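Subject: Re: [storage-list] Vented baskets vs. solid bins for floor storage

> We have a stack of Dunier bins for the workroom and are asked
> to choose one type for everything. Do slotted walls matter
> if the contents are dry goods? Solid ones are cheaper here.

For dry goods, no. Slots matter for textiles put away damp and for anything you need to identify without lifting a lid. For small parts they are a nuisance – anything narrower than the slot ends up on the floor.

I would not standardize on one type. We tried that with Trastix and went back to mixed sizes after 9 months.
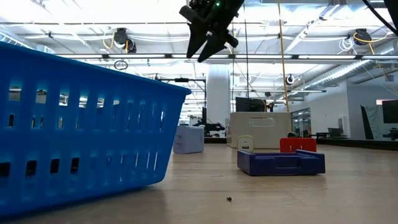

Handle placement deserves more attention than wall type. A cut-out in the front face lets you pull a container toward you along the floor with one hand, and it works on low trays as well as tall bins. The navy tray and the off-white bin both have one, at very different heights. The blue basket has two bands of slots, so light passes through the wall and you can tell from across a room whether it is full.

Check the rim too. A thick rounded lip is easier on the fingers under load. The Plevari list gives 82 liters for their large size, measured to the rim, so allow for less in use.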